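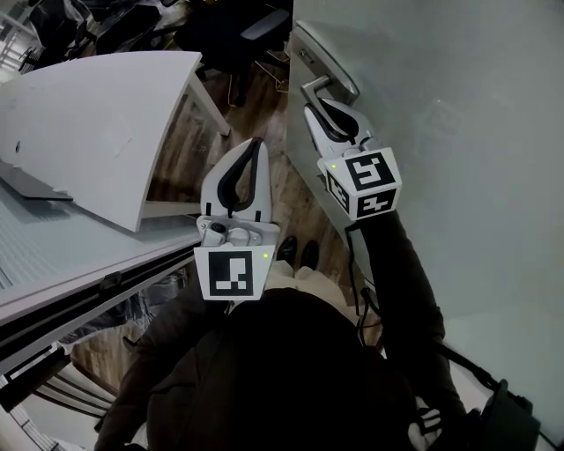

Doors, handles and desks -- your questions

Wullier shared workrooms, second floor. Read this before you email us, most of it's here.

My door won't latch. Broken?
Usually not. Push the lever all the way down, pull the door to, let go. If the lever droops or wobbles on its plate, that's a loose screw. Tell the desk, room number please.

Can I tighten it myself?
Sure, if you've got the right key. Go gently. Do NOT take the plate off -- the spring drops out and then we're all on the floor looking for it.

Which handles do you use?
Silver lever on a rectangular plate. Nirlow, same model on all 26 doors. Round knobs went years ago, too hard with your hands full.

How much room do I need between desk and door?
Enough to stand and work the lever without twisting. Some rooms are narrow there, we know. Desk can slide back a bit, ask first. Never block the door, not even for 5 minutes.

Can I leave my bag under the desk?
Yes. Well under, strap tucked in. Not in the walkway. Overnight is at your own risk.

What's the rail along the front of the desk for?
Cables. Lay them in the black channel so they don't hang down where people walk. Fits most chargers, not the fat bricks.

There are scuffs on my white panel. Will I be charged?
No. Old marks, old panels. Damp cloth gets some of it off. No scouring pads, they make it worse. Small holes in the panel are fine too, leave them be.

Can I get a different desk?
Sometimes. The white Risoveck ones are standard. We have 2 taller Annan desks, waiting list for both, currently longish.

Door squeaks.
Tell us. Please don't spray cooking oil on the hinges (it's happend).

Do the doors lock by themselves?
No. Key, every time, even for lunch. Lost key is 297 on the deposit sheet becuase the whole cylinder gets changed.

When is someone at the desk?
8 am to 4 pm. After that leave a note in the box by the stairs. We clear it in the morning.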